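Home | Syllabus | Handouts | Reading | Contact

Household Storage and Small Rooms
Handout 7: The bathroom cabinet
Notes by Colin Wainwright, Clomcombe Evening College 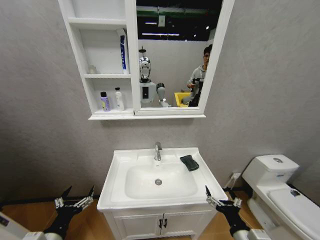 How much should a household keep in the cabinet over the sink?
Only what gets used at that sink in an ordinary week. Spares, travel sizes and anything bought on offer belong in a closet or a drawer, where they can be ignored in peace.

I give that answer every year and every year somebody brings me a magazine page that says otherwise. The magazines want baskets, labels and a tray for each person. I have yet to see a labeled basket survive a household with teenagers in it. By March the label says "cotton" and the basket holds batteries.

Open shelves or doors

The type we are looking at this week puts open shelves beside a mirror. Sellers of open shelving like to say it "keeps you tidy." I doubt it. Open shelves show you the mess sooner, and whether you then do anything is up to you. They also collect dust, and in a bathroom the dust sticks.

What they do well is save a step. A toothpaste box standing upright at one side of a shelf can be picked up with a wet hand and no door to open. The same goes for a glass cup, though a clear one against a white back is easy to miss and I would move it forward or swap it for a colored one. Bottles go on the bottom shelf. Tall ones tip when you reach past them, so don't put anything behind them.

The top shelf

Textbooks call this "secondary storage." In practice it is where things go to expire. If you can't see the back of it while standing flat on the floor, leave it bare. A bare shelf isn't wasted, whatever the catalog tells you.

The ledge

A thin ledge under a cabinet is sold as extra space. Treat it as a place to put something down for a minute. Left alone it gets rings, hair and a razor.

Prices, briefly

The Greritz mirror unit we priced in class was 389 with fixings, and the Aquino one was cheaper but had no ledge. I could not find a difference in storage worth paying for. Fliltel claims its coating "resists marks." Ask what kind of marks, and for how long.

For next week

Empty your own cabinet onto a towel. Put back what you used in the last 7 days. Write down what is left over, and be truthful about the sunscreen. One student last term had 17 items left and defended all but 2 of them. Bring the list, no photos needed. Measure the shelf depth as well, we will need it for Handout 8.

Questions about this handout: see Colin Wainwright after class or leave a note at the front desk
© Clomcombe Evening College | Back to top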